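The one-in, one-out rule and other things I don't believe

It was bound to reach us sooner or later. The Finbridge library now has a whole shelf of books on owning less, which strikes me as a lot of books. On Tuesday evening I went to the talk that went with them, along with most of my street, and I came home with a leaflet, a sticker chart and a bad mood.

The small stuff is my main complaint. Every one of these systems is written for people with spare sofas. Hair clips, key rings, odd bracelets and the rest of what lives in a dresser drawer get half a page near the back.

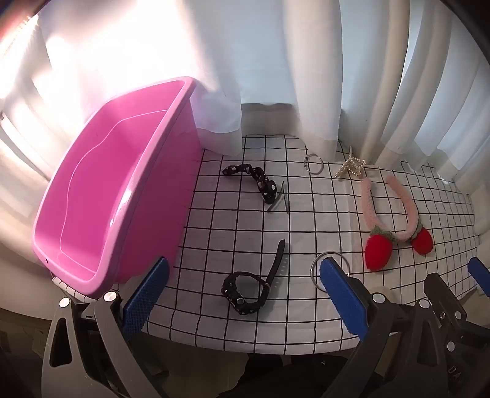
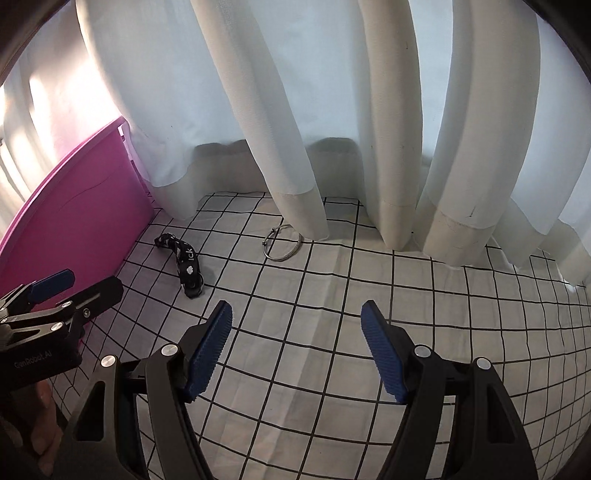
The speaker was selling something called the Trisum method. You sort everything you own into 3 piles: keep, pass on, and decide later. I asked how long "later" was. Ninety days, she said, after which the pile leaves the house whether you have looked at it or not. I have a pile like that already. It is called the garage, and it has been deciding for longer than I've been writing this newsletter.

I don't doubt that the method works for somebody. What I doubt is the arithmetic. The leaflet says the typical home in their program let go of 914 items in the first season. An item, it explains in smaller print, can be a single sheet of paper or a rubber band. By that measure I could have a life-changing morning with the junk mail and still not be able to close the hall closet. I'd have been more impressed by one honest closet.

Then there is the one-in, one-out rule, which everybody repeats as if it came down from a mountain. Buy a sweater, get rid of a sweater. Fine, if you had the right number of sweaters to begin with. If you had too many, you will go on having too many forever, only newer. And if you had too few you'll be cold. Aurora Carvalho, who sat next to me, tried the rule for a year and says what really happened is that she bought things and gave away her husband's.

I'm also wary of the advice about keeping only what makes you happy. I own a plunger. I own a file of tax returns and a pair of crutches from the winter I fell on the post office steps. None of them makes me happy and I'm not getting rid of any of them. The crutches have been lent out to four households since, so you could say I'm running a public service out of the coat closet.

The part I did write down was about containers, mainly so I could argue with it. The Mota boxes they recommend come in sets of 18, with lids that fit only other Mota boxes. So step one of owning less is to buy 18 boxes. The speaker said people find it "motivating." I'm sure the people who make the boxes do. A shoebox costs nothing if you have feet, and if you put a rubber band around it you have both a container and, under the leaflet's rules, an item.

Some readers will say I went in with my mind made up. Partly true. So here is what I'd defend, having lived in one house for a long time and cleared out two others after funerals.

Clearing out someone else's house is the only real course in this subject. You learn fast that the big furniture is a phone call and an afternoon. The drawers take weeks. My aunt's place in Trutby had a kitchen drawer with keys in it that fit nothing in the building, and we kept every one until the sale went through, in case. I've been labeling keys ever since. It is the only habit I've picked up that I'd press on other people.

Do one drawer, and stop when it's done. The talk was full of whole weekends with music playing and before-and-after photos. I've never seen a whole weekend end any other way than with the contents of a room on a bed at eleven at night and somebody sleeping on the couch.

Don't pay for storage to put off a decision. A neighbor was quoted 604 dollars for a half-year on a unit the size of a bathroom, to hold a dining set she had been offered less than that for. She took the unit. I said nothing, which was hard for me.

And leave other people's things alone, husbands included.

The speaker is coming back in March to talk about paperwork. The library asks that you sign up at the front desk, as the chairs ran out last time - I would have thought that group, of all groups, could manage with fewer chairs. I've put my name down. If anyone has kept up any of these systems for more than a year, write in and tell me which one. Send a picture of the hall closet with the door open, please, and don't tidy it first.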